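Workshop Tips: Buying Hand-Held Grippers Without Emptying the Tin
by Selina Leitner, 3 June 2021

Plenty of you wrote in after the March page on benches and storage, and more than half the letters asked the same thing: what do I budget for if I want to record hand movements for a small robot arm? I love this question! I have been through it twice now, once at home and once for the shared room at Reltdale, and I made enough mistakes the first time to fill a page.

So, a page of them.

Tip: buy the pair. It is tempting to start with one gripper and add the second later, and I did just that. Folding a tea towel with one hand is miserable. Opening a jar is worse. By the time I ordered the other one the maker had changed the hinge, and the two never felt the same. If the money won't stretch to a pair, wait a bit.

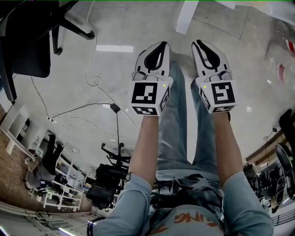

A matched pair, with a printed marker cube on each.

Tip: ask what the spare finger pads cost before you ask what the gripper costs. Pads are the bit that rubs against everything, so they go first. Leidy Marulanda at Bedoya talked me into ordering 3 spare sets with the grippers and I grumbled about it for a week. We are on the last of them now. Put pads in the yearly budget, next to the sandpaper and the glue.

Tip: printed markers want looking after. Wipe them with a soft dry cloth and keep them off the bench where the coffee goes. Ask whether you can have replacement prints, and ask for matt ones if there's a choice, because shiny ones throw glare back at the camera and then you are moving lamps about all afternoon.

Tip: try before you pay, standing up, with your arms out. Ten minutes is the least I'd settle for. A gripper that feels like nothing in the shop can feel like a bag of potatoes by teatime. Yeison Salazar brought his kitchen scales along to our trial, which I thought was a bit much until I saw how far out the leaflet was. 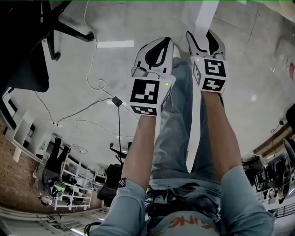

Cable is the line I forgot altogether. I had the grippers, the stand, the laptop, all written down in my best handwriting, and then spent the first morning hunting for something long enough to reach the wall. Measure from the socket to the furthest spot you'll stand in, go round the edge of the room with the tape instead of straight across, and add a bit for the corners. Then buy clips and a strip of floor cover in the same order. A white cable curling over open floor beside the castors of an office chair will get rolled on sooner or later, and a black one going to an adapter on the ground is easy to catch with a toe. The whole lot, clips and cover and two long leads, cost us 136, and I'd now put that near the top of the list and not at the bottom.

Tip: labels on every plug, both ends. Masking tape and a biro will do.

Tip: plan the room before the kit. You need space to turn round with both arms stretched out, plus somewhere to put the grippers down that isn't a chair. Chairs are the real space hogs, by the way. Milagros Villca went round our room with chalk and drew where each one was allowed to live, and it freed up more floor than throwing out the old cupboard did. 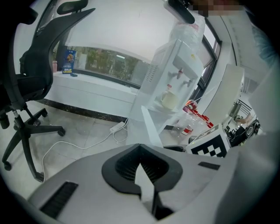

Once the floor is sorted, have a think about which jobs you want to record, and let them decide what you buy. Cups, bottles and boxes are lovely to begin with because you've got them already and they cost nothing. Small fiddly things (screws, beads, the lids of pill bottles) may need narrower fingers, and that's a separate purchase. Write the jobs down first. Our list had 11 on it and we crossed off the ones that needed special fingers, which saved a good chunk of the money straight away.

Tip: get the delivery cost in writing. Ratum quoted us a very cheerful price and then a much less cheerful one with postage. Zatness were dearer on paper and came out level.
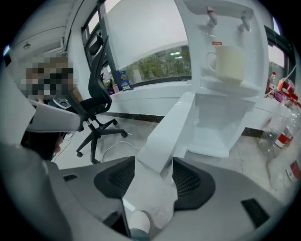
Second-hand is well worth a look too, as long as you can handle the thing first. Open and close each jaw slowly, a good few times, and feel for any catch. Wiggle the fingers sideways. Look at the wires by the joints for nicks, and ask whether the charger or adapter is coming with it. Anika Mbeki bought hers used and is delighted with them, though she had to buy new pads the same week, so knock that off your offer.

Next time: drawers that stick, and what to do with half a tin of varnish.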